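Shop > Travel and Storage > Document Care > Rollside Passport Cloth and Wrap

Rollside Passport Cloth and Wrap

Product 440, from the Rinenholm workroom

The Rollside is a soft cloth for keeping a passport clean and covered while it waits in a drawer, in a bag or on a table. It is one piece of fabric with a sewn edge. There is no zip, no button and no plastic window. You lay the passport on it, fold the two sides in, and then roll or fold the rest, as you prefer. The name comes from this way of folding: first the sides, then the roll.

We began to make it after many customers asked us for something thinner than our leather cover. A leather cover is good for a long journey, but at the border desk the officer often asks you to take it off, and then you stand with the cover in one hand and the passport in the other. With the cloth you open it before the queue, put it in your pocket, and the passport is already free.

What you receive

One cloth, folded in a paper band. One small card with washing instructions in four languages. The passport, of course, you must have yourself. We write this because one time a customer asked.

Size and material

The cloth measures 192 mm on the short side and 440 mm on the long side. An ordinary passport lies across it with enough fabric to cover both faces two times. The material is brushed cotton, medium weight, from the Nedeljković mill, who have woven for us since our first year. We tried also a microfibre, which was cheaper and cleaned a little better, but it caught on dry fingers and some of us could not stand the feeling.

Colours in stock are oat, rust and dusk. Dusk is a blue with much grey in it, and it hides marks best. Rust is sold out until October.

How to use it

Put the cloth flat on a clean table and stroke it once with your hand, so there are no crumbs under it. Lay the passport in the middle, cover up. Bring the left side over, then the right side. Then fold from the bottom to the top. Do not pull hard. A tight roll can bend the cover, and a bent cover is more trouble at the automatic gates than a dusty one.

For wiping, take one corner of the cloth and go along the cover from the spine to the open edge. Go lightly over the crest. The gold on a passport is only a very thin layer, and on old passports it is often half gone already. Use the cloth dry. Please do not use alcohol, furniture spray, hand gel or baby wipes. Mateja Dervishi from our workroom tested all of these on her own expired passport, and the alcohol took the shine off the cover in one afternoon.

The inside pages should not be wiped at all. If there is sand between them, hold the passport open with the pages down and tap the spine with one finger. The photo page can be touched with the dry cloth, but without pressing.

If the passport has become wet, the Rollside is not the right thing. Stand it open in a room with normal warmth, do not iron it, and ask your passport office whether it is still valid.

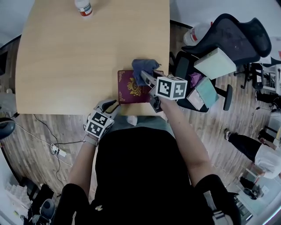 When the cloth is not in use it does not need to be folded nicely. Brushed cotton does not keep a sharp crease for long, and you can leave it in a heap beside your papers or push it into the side pocket of a bag. Shake it before you use it again.

Washing

Wash at 30 degrees with similar colours. No softener, because it leaves a film, and this film then goes on the passport. The first wash takes the cloth in by a few millimetres. We have already counted this in the cutting, so the size will still be enough. Iron it if you like ironing.

Goes together with

Flindum document box, small. The rolled cloth fits inside with the passport in it, and there is place left for a vaccination booklet.

Flindum luggage tag, in the same three colours.

Delivery and returns

Orders go out from Rinenholm every working morning before eleven. You can return an unused cloth within 30 days. A washed cloth we cannot take back, but if the seam opens we will sew it again without payment. Write to us first, and Senad will send you the label.

Comments (4)

Boris Georgiou
I bought oat and it was a mistake, my bag is black inside and after a week the cloth looked like it had cleaned a bicycle. Washed fine. Next time dusk.

Ilir Krasniqi
Is there a longer one planned? We are a family of five and I would like to roll all the passports in one cloth, like a tool roll.

Senad Stan (Rollside)
Hello Ilir, we made a sample with five pockets but it became very thick. For now I would say two cloths, three passports in one and two in the other.

Stavros Golob
Mine came without the washing card. I see now the instructions are on this page, so no problem. The seam is very straight, compliments to who sewed it.

Contact | Delivery | Terms | © Rollside, Rinenholm | Back to top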